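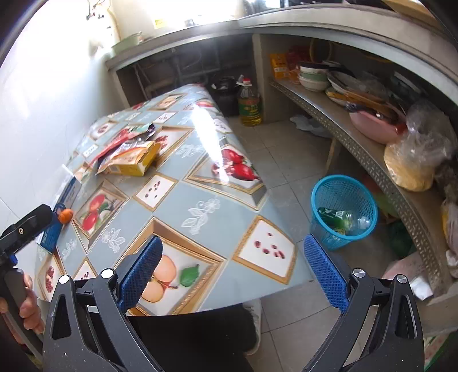
*Mesa de cocina con mantel de vinilo estampado y paquetes de aperitivos por recoger.*

# Mesthorpe: recogida de aperitivos en la mesa de cocina

Versión de los datos: 6 de enero de 2025

Este directorio reúne las notas y los registros de la tarea «recoger la mesa» en cocinas domésticas. Se trabaja con envoltorios, cajas pequeñas y artículos sueltos que acaban sobre el mantel y tienen que volver a su sitio.

## Contenido

- `sesiones/`: 40 sesiones, una carpeta por sesión.
- `articulos.csv`: 300 entradas con tipo de envase, color principal y destino.
- `manteles.csv`: 11 manteles, con material y motivo.
- `notas.md`: incidencias y cambios de criterio desde octubre.

## Tipos de artículo

| Código | Tipo | Destino |
|---|---|---|
| `env` | Envoltorio arrugado o flexible | Cesto de aperitivos |
| `caj` | Caja de cartón | Estante bajo |
| `sue` | Pieza suelta pequeña | Bandeja |
| `nd` | Sin determinar | Se deja en la mesa |

Los envoltorios rojos, blancos y plateados se anotan por el color que ocupa más superficie. Si una caja está encima del montón, como la amarilla de la portada, se retira primero y se registra aparte. Un objeto redondo y naranja puede ser fruta o no: mientras no se confirme, lleva `nd`.

## Manteles

El de la portada es de vinilo brillante, con rombos gris azulado y recuadros de fruta con borde dorado (granadas, melocotones, manzanas rojas). Figura como `vinilo / fruta`. En los manteles con fruta impresa hay que revisar las etiquetas a mano, sobre todo las de color rojo. Los reflejos fuertes se marcan en la columna `brillo`.

## Criterios

1. La tarea empieza con los artículos ya en la mesa.
2. Termina cuando solo quedan los `nd`.
3. Lo que caiga al suelo se anota como `caida` y no se repite.

## Pendiente

- Unificar los nombres de color con la lista de Drurkley.
- Completar el destino de 6 artículos.
- Pasar `notas.md` al formato de Clonik.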